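Putetti Hand-Held Gripper Kit, Club Edition

Product code: PT-HG
Status: in stock
Sold by: Tistgate Education Supplies
Page last revised: 30 Jan 2023

Overview

The Putetti is a two-finger parallel gripper held and operated by hand. It is sold as a kit for school clubs, college classes and student project groups who want to work on grasping before they have an arm to mount a gripper on. Pulling the trigger closes the fingers and releasing it opens them. There are no motors in the basic kit and no batteries are needed for mechanical use.

The Club Edition was drawn up by Khải Lò and Clodagh Gallagher for the Zumer student challenge, in which teams move small parts between marked positions and hand in a record of each attempt. It can be used for other coursework without changes.

Fingers and mounts

Each finger is a rectangular block with a flat inner face, so that pads can be fixed to it with double-sided tape. The mounts are rounded, with brass inserts set into the plastic. Threaded inserts were chosen because club kits are taken apart more often than most - a screw cut straight into printed plastic gives up after a few rebuilds. Do not overtighten. Finger-tight plus a quarter turn is enough.

The finger blocks have small round holes in the top face. These are left open as supplied and may be used for locating student-made tips.
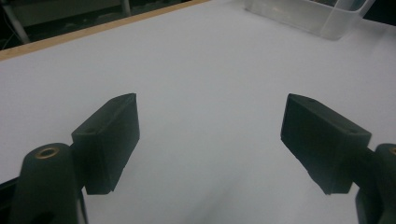 Quang Vương: We ran two of these for a full term with the Monday group. The inserts have held. I would order spare trigger springs at the start, as ours went slack by half-term and the fingers stopped opening fully. Pads cut from a rubber mat worked as well as the ones in the bag.

Reply from Tistgate: Spare springs are now listed under Accessories. Kits shipped since August have the heavier spring fitted.

Contents of the kit

Left and right finger blocks, 2 in total
Left and right mounts with brass inserts fitted
Handle, trigger and linkage
Trigger spring
Bag of 20 self-adhesive pads
Screw set and hex key
Printed assembly sheet
Access code for the Mai logging software

Specification

Maximum opening between finger tips: 100 mm
Assembly: hex key only, no soldering
Handle: right- or left-handed
Printed parts: replacement files supplied on request to registered clubs
Objects for the set tasks: not included

Setting up a work area

A plain, pale, level surface is recommended. Strong patterns and printed cloths make it harder for students to judge the gap between the tips, and harder again for any tracking software used later in the course. Diffuse lighting is preferred to a single desk lamp.

Before the first attempt, open the gripper fully and check that both fingers stand at the same angle. If one leads the other, slacken the screws at that side, square it up and tighten again. Repeat the check after any change of pads. It takes a minute and saves a good deal of argument over the results. 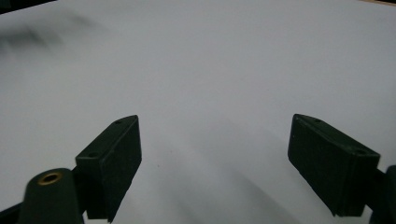

Fingers apart over a plain white surface.

Use in the Zumer challenge

The set tasks assume the standard finger blocks. Teams may alter pads and tips but not the linkage. The finger blocks may be reprinted in any material, provided that the outside dimensions stay the same. Teams should bring the printed assembly sheet to inspection, with any alterations marked on it in pen.

Attempts are logged in Mai, which runs in a browser. Each entry takes the object, the start position, the end position and the result. Dropped objects must be logged as well as successful moves. The export is a plain table and opens in any spreadsheet.

Kiều Phan has written a set of 27 worksheets covering assembly, grip force, friction and repeatability. They are supplied free with orders from schools and can be used in any order, although the friction sheets make more sense once the pads have been fitted.

Known limits

The linkage has a small amount of play when new. It is most noticeable with thin objects such as card and washers.
The gripper does not measure force. A sensor add-on is being tested by Ravindra Dixit and has no release date.
Pads lose their tack on dusty tables. Wipe the table first.
The mounts are not rated for lifting heavy items and should not be used as a clamp.

Accessories

Trigger spring, heavy
Pad refill bag
Finger block pair
Insert and screw refill - please state the kit revision, which is moulded inside the handle

Ordering

Schools and colleges may order by purchase order through the Tistgate account page. Clubs without an account can pay by card. Unopened kits can be returned. Opened kits are accepted only if a part is missing or faulty, in which case it is usually quicker to ask for the part.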